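Workshop notebook, May 2020

Third go at the paper-folding session for the Pavon exchange students, all on video now, of course. Hooman Parsa reckons 21 is too many on one call and I'm starting to agree!

Posted the card stock out on my way home (324 sheets, my poor back). The grey Bokov stuff creases beautifully, the Zellico colours crack on the fold.

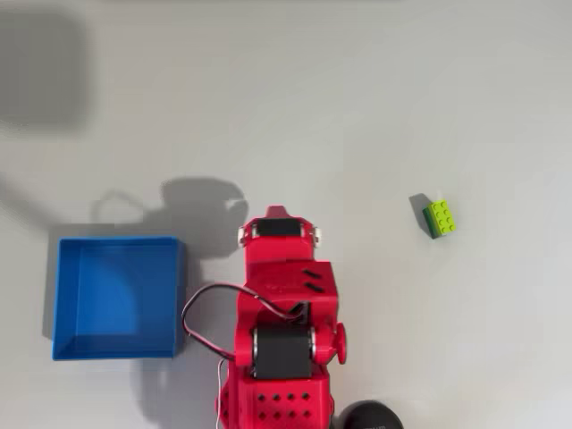

For the July session

Jolanta Krajewska wants calligraphy first, then folding. Fine by me, but I'll need to find more brush pens.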